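Sponges, Plates and the Paper-Covered Table
Kitchen tips from the Cullcombe household pages

The dish sponge has no natural home. Leave it in the sink and it goes slimy, leave it on the bench and it makes a puddle, put it in one of those suction-cup caddies and sooner or later there's a splash at 2 in the morning. I have spent 4 years of my adult life on this question, in instalments.

1. Give the sponge a plate
Any plate with a bit of a rim will do. Wring the sponge first, or you've made a small pond with a sponge in it. Choose the plate you like least - the one left over from a set, the one that came from a cousin in Pallinura and can't decently be thrown out. Rinse it when you rinse the sponge.

2. Colour-match, or don't
A yellow sponge on a yellow plate looks as though you planned it. It is also remarkably easy to overlook, and I have served toast beside mine. If your household is the sort that grabs the nearest plate without looking, go for a clash.

3. Paper the table, then tape it into squares
Brown paper is cheap protection for a work table, and coloured masking tape peels off it better than you'd expect if you go slowly. Mark out a grid and people will, for reasons of their own, start keeping things in the squares. Run the tape right across the table in one go; short bits lift at the ends. Creases and scuffs don't matter. Change the paper when the smudges start to bother you, or when your mother rings from Trorkham to say she's on her way.
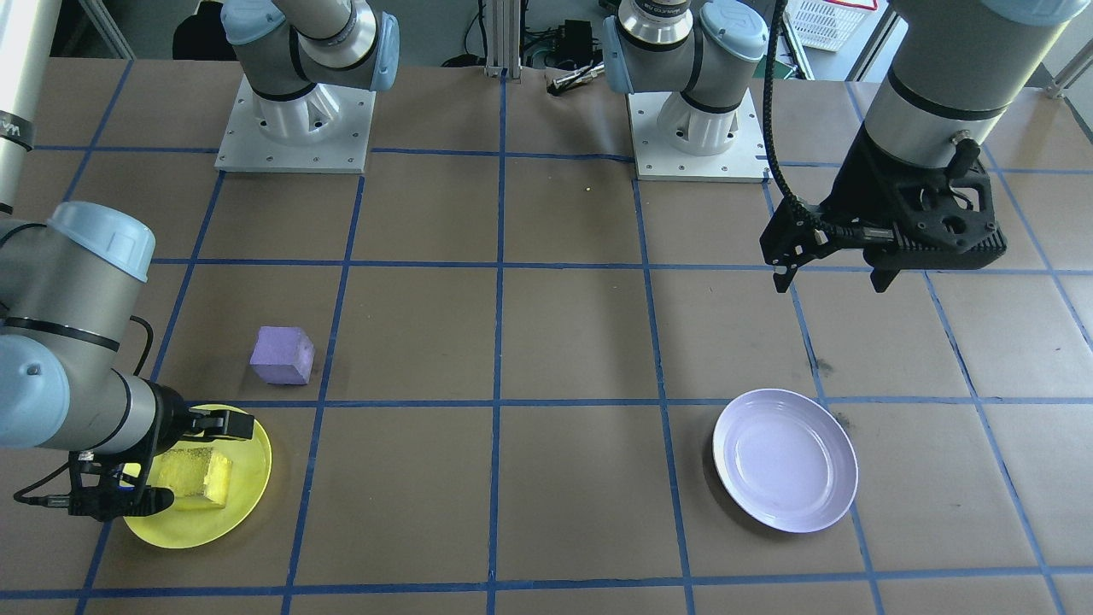
4. Retire sponges on time
Mine get a fortnight on dishes, then go down to the laundry for shoes and bike chains, then the bin. Snip a corner off when a sponge is demoted so it can't sneak back into the kitchen. In our house it has tried.

5. Foam offcuts are useful
Small blocks of foam make decent spacers between good plates in a cupboard, and a clean one will stop a drawer rattling. Keep a handful. Don't keep a garbage bag full, as I did until October, when the cupboard door gave its opinion.

6. One spare plate stays empty
Leave a clean plate out while you're working, for whatever you're about to put down without thinking. Rings, screws, half a biscuit. Empty it before tea.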